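Ninari offers two-armed tidying cell on monthly terms, but buyers may want to wait

Small firms that cannot find people to clear benches and repack kit are being offered a robot to do it. Ninari, the Stiltholm start-up, opened bookings in May for a two-armed tabletop cell which it says can sort everyday items after a short bit of teaching. The minimum hire is three months and the price is £947 a month, before delivery.

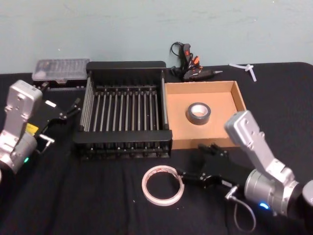

That buys the arms, the grippers, the software and 2 days of setting up. It does not buy a stated success rate. Asked for one on Wednesday, sales head Dilani Bepari said results "depend on the customer's objects", which is fair enough, though it leaves the customer paying to find out.

The firm's chosen job is moving rolls of tape between a rack, a tray and the table. Tape is a sensible test for a gripper with two fingers, as a roll can be taken by the rim or through the middle. It is also stiff and light, and plenty of things in a real stockroom are neither. 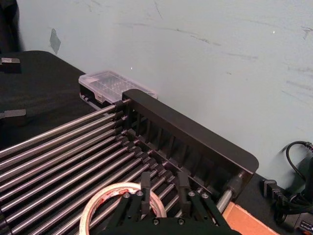
Gripper fingers above the metal rods, with a roll of tape resting on the rack.

Kuo-hua Chiang, who runs a packing room in Witholm and has tried two rival systems, was not won over. "I've had machines that were lovely until someone moved the bin," he said. "Then you ring support."

Support is where the small print gets interesting. Calls are answered on working days only, and any new object beyond the first 35 is charged as extra teaching. Ninari would not say how much.
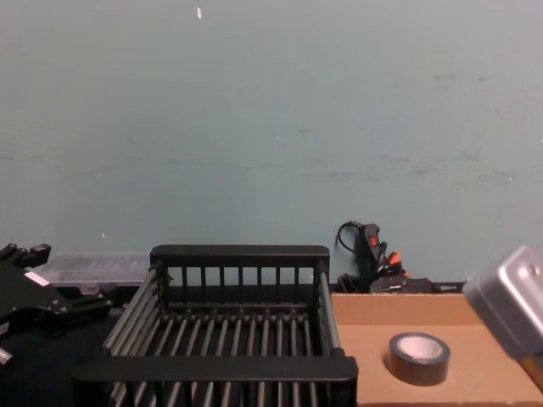 What the rivals charge

Chu, the nearest competitor, sells its cell outright and includes a year of teaching in the price. Its engineer Đức Tôn said hire deals "look cheap in the first quarter". He would say that, but the sums are easy to check: a full year with Ninari comes to £11,364, and the kit goes back at the end. 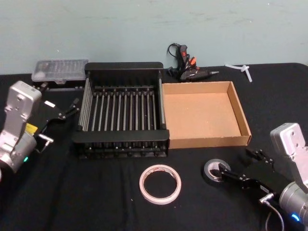 Can you try it before signing?
Only at Ninari's own site in Stiltholm, by appointment. You may bring your own objects, and we would bring the awkward ones.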